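Hultthorpe C2 Two-Finger Gripper

Adaptive linkage gripper for small arms. Ships with flat jaws, a wrist camera bracket and one cable.

My notes after a month with it

I've had the C2 on our bench arm since October, and before that I ran the Clesside parallel gripper on the same arm for most of a year, so this is mostly going to be me comparing the two. I sell both of them! If you want the Clesside after reading this, great, it's on the next page.

The Clesside is a lovely thing for boxes. Square sides, known width, close to a number and you're done. Where it drove me up the wall was anything soft. I'd set the width for a bag of rice, it would close exactly that far, and if the rice had settled differently the bag went on the floor. You can tune around it (I did, for weeks), but every new item meant starting over.

The C2 closes until it feels something and then holds at the force you picked. There are 20 force steps. I use 5 for nearly everything from the grocery store and go up to 9 for cans and jars. Higher than that and you will be sweeping up crackers.

Mounting took me one coffee. The bolt pattern matches the Clesside plate, so if you're switching over you can leave the plate on the arm. The cable is a bit short for a long-reach arm – order the extension with it, you'll want it. The camera bracket sits close to the wrist and looks straight down between the fingers, and I've stopped using my overhead camera for bench picks entirely.

Foil snack bags on a white speckled counter are my favorite hard test, between the shiny red plastic, the glare coming off the top and no two folds landing the same way.
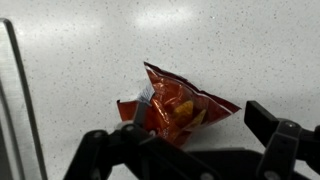
Luminița Nedelcu wrote in to say she gets better results on bags by coming in with the fingers turned across the seal, and that she drops the closing speed to half for the last stretch. She also thinks the stock jaws are too slick and put the Abdelaziz rubber pads on hers the first day.

I tried the pads on Thursday and I'm with her on that one. They're thin enough that the fingers still get under a flat bag, and they peel off clean. The half-speed thing I go back and forth on. It's gentler, sure, but my cycle gets long and I'm impatient.

Controller: works with the Cirnunitz box out of the package, firmware included. Older Cirnunitz units need the update first, so do that before you bolt anything on.

Gripper, bracket and cable: in stock
Abdelaziz pads, pair: in stock
Cable extension: $159, ships separately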